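Golturby Suturing Set: read me first

Hello, and thank you for taking the time to open this file before the data. The Golturby set holds 600 short episodes of robotic suturing and knot tying, recorded at our Pellenley bench, and these notes set out the habits we ask everyone to keep when they add to it or label it.

Please begin every session by checking that both instruments respond properly, and write the result in the session log, even when it's the same as last time (it usually is, and we still want it written down!). Keep each episode under 90 seconds. If a thread slips or a knot comes undone, leave the episode in and tag it "retry", as those are some of the most useful ones we have.

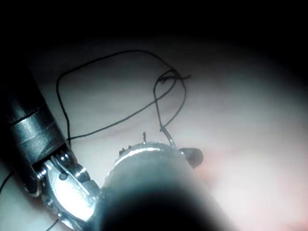
When you label, go by what you can see in that frame and nothing else. A strand that passes behind a shaft is "hidden", even if you're quite sure where it goes, and a tool that's too blurry to name is simply "unclear". Every episode needs 2 labelers working separately, and if they disagree on more than 3 frames, Idris Owen will gladly sit down with both of them and sort it out.

Please don't use the set to make claims about safety in patients. It was put together for research on thread tracking, and we'd hate to see it stretched past that.

Questions and corrections go to Wenceslao Toledo in the Kendthorpe office.

Last updated 6 February 2026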